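Bukberg Forums > Small Arms and Benchtop > Faults and Repairs

Thread: Numex arm drove the tool into the board after a protective stop

itambunan
Posts: 31

Looking for a second opinion before I put this arm back in service.

Setup is a Numex benchtop arm on the Punum controller, straight rod for a tool, no gripper. It pushes plastic blocks around on a maple board bolted to a perforated table. The job is all planar, so the tip stays at a fixed height just off the wood and only moves in X and Y. It has done over 2000 runs like that with no trouble.

Yesterday it took a protective stop in the middle of a push. A block had got wedged against another one and the force limit tripped, which is normal. I cleared the stop from the pendant, pressed resume, and the arm went to the start pose fine. Then on the approach move it went straight down and kept going until the rod hit the board and it tripped again. The controller log has the second stop at 60 N. My limit is set to 25.

No one was hurt. I had my hand on the board maybe a second before, moving a block back, and that is the part I don't like.

The rod looks straight. The arm homes OK. Any ideas where to look first?

Intan Tambunan

dock_leveler
Posts: 1188

Check the active tool frame. When you clear a stop on the Punum, what does the tool page say? If it drops back to tool 0 the controller thinks the tip is at the flange, and it will happily put the flange where the tip is supposed to be.

pwhelan
Posts: 402

It could also be the rod sliding in its clamp. If it got shoved up during the first stop and somebody pulled it down again, your tip is now longer than the number in the controller. Put a paint mark on the rod at the clamp and see if it moves.

itambunan
Posts: 31

Nobody touched the rod. I do have a scribe line on it and the line is still at the clamp face.

Tool page says tool 1 now, but I power cycled before I thought to look, so that doesn't tell me much.

dock_leveler
Posts: 1188

Power cycle reloads the default tool, so yes, you wiped the evidence. Does your program set the tool in the main loop or only at the top?

itambunan
Posts: 31

Only at the top. Resume starts from the approach subroutine.

dock_leveler
Posts: 1188

There you go. Set it inside the subroutine and you're done.

marginal_gary
Posts: 96

I wouldn't call it done. The tool frame explains why it went down. It doesn't explain why a 25 N limit let it get to 60. Those are two different faults and the second one is the one that breaks fingers.

dock_leveler
Posts: 1188

It's overshoot. The limit is where it decides to stop, and it still has to stop. Stiff rod, hardwood board bolted down, nothing to give. You'll see a peak over the limit on any arm if you hit something hard enough. The wrist has no idea the board is coming.

marginal_gary
Posts: 96

Overshoot of more than double on a slow approach move? What was the speed?

itambunan
Posts: 31

The approach is programmed slow, but I looked at the log again and the speed override was at full after resume. I normally run it turned down. So it was going faster than I thought.

pwhelan
Posts: 402

So the override went back to full and the tool may have dropped out at the same time. That sounds like the controller did a soft reset when you cleared the stop. What firmware? We had one that did this when the pendant was unplugged and plugged back in with the stop still active.

itambunan
Posts: 31

I did not unplug it, but the pendant connector has been loose for a while. I will try wiggling it during a stop with the arm well up in the air.

rsk_bench
Posts: 57

Please don't treat the force limit as what protects your hand. On ours the collaborative limits only apply when the safety config is loaded, and the one in the user program is just a program setting. If the controller restarted your program state, the user limit may not have been active at all and you tripped on the factory one. Go look at which limit the second stop was logged against.

dock_leveler
Posts: 1188

Good point, I hadn't thought of that. I'd still bet on speed.

itambunan
Posts: 31

rsk_bench was right. First stop is logged as the user limit. Second one is logged as the joint limit from the base configuration. So the 25 wasn't in force when it hit. I called Hartono, where we bought the arm, and the service desk said the program limit is cleared on any restart and has to be set again by the program. They are sending me the page from the manual.

I also tried the connector. Arm raised, tool over the middle of the table, made it stop by pushing on the wrist, then moved the plug. The pendant screen blinked, came back, override at full and tool 0. Repeated it 4 times and got the same result every time.

pwhelan
Posts: 402

That's your fault then. Replace the pendant cable, don't just re-seat it. The latch on those wears and it'll be loose again by next month.

dock_leveler
Posts: 1188

And still set the tool in the subroutine. A cable will fail again someday.

marginal_gary
Posts: 96

And put in a floor. Safety plane just under the lowest height you need, stored in the safety config so a restart can't clear it. Mine also goes by the flange as well as the tool, because a plane that only checks the tip is no use when the tool is wrong.

rsk_bench
Posts: 57

Agree on the plane. I'd also say hands stay off the board until the arm is disabled, no matter how good the settings are. I know resets are slow that way.

dock_leveler
Posts: 1188

If you disable it for every reset you'll get nothing done in a day. With the plane in and the speed capped I'd be fine reaching in while it's parked.

rsk_bench
Posts: 57

It was parked when she reached in this time too. Then it went down.

itambunan
Posts: 31

I'm going with disabling it. It adds a few seconds per reset and I can live with that.

Final list for anyone who searches this in November when their own cable goes. New pendant cable is in. Tool, speed override and force limit are all set at the start of every subroutine. Safety plane is in the safety config and checks the flange too. I loosened the rod, checked it by rolling it on a flat plate, put it back to the scribe line and re-taught the tip height against a feeler gauge. Then I did the connector test again using the old cable, and this time the program set everything back before it moved.

It is running the block pushing job again.
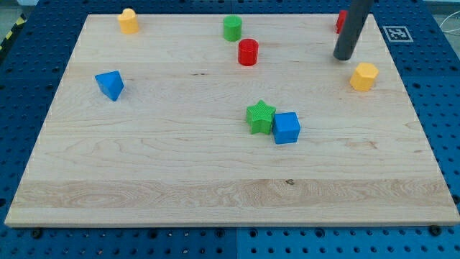
I'm keeping the override turned down until the end of the month, and I'll post the log if it does anything strange. Thanks to everyone who answered.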